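件名: Re: [mirkham-omocha] おもちゃの仕分け、箱の件

Colleenです。移動中なので手短に。

2023年10月20日(金) Solange Cormier さん:

> みなさま
>
> 貸出用おもちゃの整理、来週から始めたいです。リストでは119点、うち布ものが28点。ただリストが古いので、あてにしすぎないでください。
>
> 決めたいこと
>
> - 仕分けの箱をどうするか(Dawberの蓋つきケースを買う? 今ある紙箱でいく?)
> - ぬいぐるみを洗う担当
> - 空き缶など、おもちゃでないものの扱い
>
> Dianeさんからは「細かく分けすぎると返却のときに戻せなくなる」とのご意見でした。私も同感です。
>
> Solange

> 仕分けの箱をどうするか

紙箱でいいと思います。上に丸い穴があるやつ。黄、水色、ピンクの3つがあるので、とりあえず

- **黄** ボール、トゲトゲのもの
- **水色** ぬいぐるみ、布もの
- **ピンク** 積み木、プラスチックの小物

でどうでしょう。穴を通らない大きいぬいぐるみは無理に押し込まないで、横に置いといてくださいい。色の割り当ては仮です。Hélèneさんが前に作った表と逆だったらそっちに合わせます。

Dawberのケースは見積もりがまだ。Keeganに聞いたけど返事なし。今回は間に合わないと思うのでパスで。

> ぬいぐるみを洗う担当

私が半分持ち帰れます。残りだれか。洗濯表示のないものは手洗いで。ふわふわの白いのは別の袋にしてもらえると助かります、前に色移りしたので。

> 空き缶など

銀色の缶、私は残したいです。音の遊びで使うかも。ただし、ふちを触って確認してから。危なそうなのは捨てで。小さいボールと小さい積み木は2歳以下のセットには入れないこと。これだけは必ずお願いしまs。

仕分け前のトレーはこんな感じ、ほとんど隙間なしです。
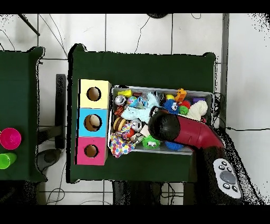

*金属トレーのおもちゃと、左に紙箱3つ(上から黄・水色・ピンク)*

あと、リストの更新は仕分けが終わってからまとめてやりましょう。途中で書き換えると番号がずれるので。布ものの点数だけは先に数え直したいです。Solangeさん、最新版のファイルあとで送ってもらえますか。

洗う担当の返事はこのスレッドにください。個別メールだと見落とします。

Colleen Després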